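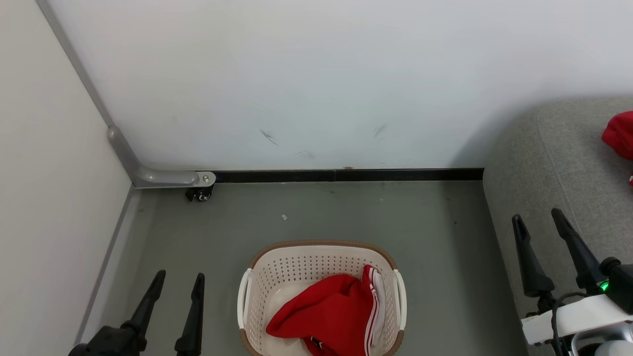 25 June 2024

The binding is on. I finished the last side before supper and have about a foot of hand stitching left at the corner where I started, so I'm calling the Ocean Waves quilt done enough to write up.

I started cutting it in May, after the guild swap left me with a bag of blue and green scraps and no plan. The pattern takes a lot of small half-square triangles. Mine came to 592, and I made them eight at a time from larger squares, which saves sewing but not trimming. I trimmed in the evenings with the small rotating mat on my lap. If you try it, change the blade before you start. I waited too long and ended up with a batch where the cuts had skipped a few threads, and those ones frayed while I was pressing.

The background is Plosby cotton in the color they call Oat. I had bought five yards of it last year for a different quilt. It presses flat and doesn't shift much, but it is a little heavier than the scraps, so I pressed my seams open wherever more than four points met. The blocks finished at 7 inches, or close to it. Two were small and I eased them in. I can't find them now.
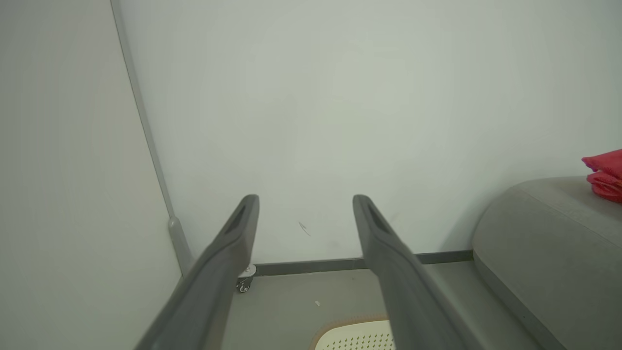

For the backing I pieced together what was left of a gray stripe and a strip of dark green down the middle. The stripe had to be matched across one seam and I was off by a thread or two at the bottom. It's on the back and I left it.

I had planned to quilt it on my own machine, but the throat is too small for a quilt this wide and my shoulders were sore for days after the last one. Vivek Jaiswal has a longarm set up and rents time on it, so I booked a morning with him. He loaded the quilt for me and went over the tension, then let me drive. I did a plain Baptist fan over the whole thing. The first two rows are wobbly. By the third I had stopped gripping the handles so hard and the curves got more even. He told me to look ahead of the needle – same as steering a car – and that helped more than anything else.

Total cost was $237, counting the batting, the backing fabric I had to add, thread, and the longarm rental. I didn't count the scraps. It's more than I meant to spend, but I've paid more than that to have a quilt done for me and liked it less.

A few notes for myself for next time:

- Cut the scrap squares a quarter inch bigger. Trimming down is easier than coming up short.
- Wind more bobbins. I used Venen 50 weight in pale gray and ran out in the middle of a row.
- Glue basting the binding worked well at the corners and badly on the long sides.
- Wash the dark greens first. One of them turned a color catcher sheet pretty green in the test wash.

Somebody asked last time what I use to mark borders. It's the Ellow chalk pen with the white refill. It brushes off most fabrics, though on the Oat you can hardly see it, so I used painter's tape for the straight lines.

The quilt is going to my niece in Barbosa, who is moving into her first apartment. She picked the layout off a sheet of drawings I sent her and has been patient about it. I'll wash it once more before it goes so it has that crinkle, and I still need to make a label. I usually write the name and year on a piece of muslin with a fabric pen and turn the edges under. I might stitch this one instead if I can keep the letters small enough.

Next up is the string quilt. I have 57 blocks done, all on old phone book paper, and tearing off the paper is the part I keep putting off. I'm going to do a few each night with the radio on and see how far I get. The sashing will probably be the leftover Oat, if there's enough. I measured it folded and got a yard and a half, but I want to check that again before I cut anything.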